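From: prelville-kitchens list
Subject: Re: Hard water, white film, and am I the only one
Reply-To: list

Somebody wrote, back in February:

> We moved up to Prelville from the coast last fall and every
> glass we own has gone cloudy. I have tried more detergent,
> less detergent, the expensive detergent, and yelling. My
> neighbor says it's the water and you just get used to it.
> Is that true? Also the kettle has started making a noise
> like gravel. Is a whole-house softener the only way out of
> this? The quote I got was 2000 dollars and I had to sit down.

You are not the only one. Your neighbor is half right. It's the water, but I've been here long enough to have gotten used to several things I shouldn't have, and the glasses weren't one of them.

First, work out whether you have film or etching, as they look the same and only one of them can be fixed. Take your worst glass and soak it in plain white vinegar while you eat dinner. Rinse it and hold it up to the window. If it's clear, you had mineral film and your glasses can be saved. If it's still foggy, the surface is etched and you now own a set of pencil holders. I own many pencil holders.

If it's film, go easy on the vinegar in the dishwasher. People on this list will tell you to put a bowl of it on the top rack every time. I did that for a whole winter. The glasses were lovely and the rubber gasket on the door went soft and started to leak onto the floor, which also went soft. These days I use citric acid once a month, in an empty machine, on the hot setting. You can get it at the feed store on Chin Road in a tub that will outlive you. The grocery store sells the same stuff in a packet with a lemon on it for a good deal more, and I assume you're paying for the lemon.

Second, check the salt. A lot of the houses up here were put up by the same builder, and he put in Karnine dishwashers, which have a little softener built into the bottom under a screw cap. Mine had never been opened when I bought the place. I thought the cap was a drain. It holds a surprising amount of salt and you want the coarse kind made for dishwashers. Table salt will cake. Ask me how I know, or don't.
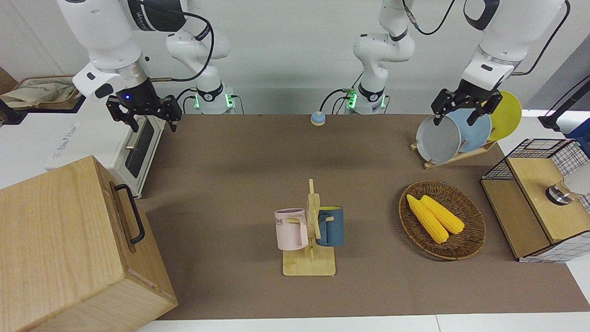

Third, drying. Film is what gets left behind when drops sit there and dry on their own schedule, so the less water you leave standing, the less you'll scrape off later. Crack the door when the cycle ends. If you wash by hand, rinse hot, tip things so they drain, and go over the glasses with a towel before you wander off. My household holds that air drying is more sanitary. My household also holds that the towels live on the floor, so I take its views with a grain of the coarse salt.

The kettle is easy. Two spoons of citric acid, fill it with water, boil it, let it stand, pour it out, and try not to look too closely at what comes out with it. Then boil plain water once and dump that too. Your gravel noise is scale, and when it goes away you may miss it for a day or two. I did.

As for the softener: I got three quotes. One matched yours. One was for 700 dollars and came from a man who wouldn't say what was in the box. I ended up with a small Trudier unit under the sink that only treats the kitchen line, and I put it in myself over a long afternoon and two trips for fittings. It does the job for cooking and hand washing. It does nothing for the shower, and my shower head still sprays mainly sideways. A bag of salt is 40 pounds, and the bags are stacked in the store at a height chosen by somebody with a good back.

Before you pay for anything, call the water office and ask for the hardness number for your street. They'll give it to you for free if you call before noon, when they seem to be in a better mood. The west side of town is on the old wells and comes in a lot worse than we do over here, so whatever worked for me may be a bit feeble for you.

One more thing on detergent. Powder did better than the pods for me, mainly since I could adjust it. With the pods you get one pod or two pods, and two pods is how I came by the pencil holders.

If anyone has found a rinse aid that doesn't smell like a hotel pool, please post it. I've gone through 3 brands and am running out of shelf.

--
prelville-kitchens: reply goes to the whole list, so trim your quotes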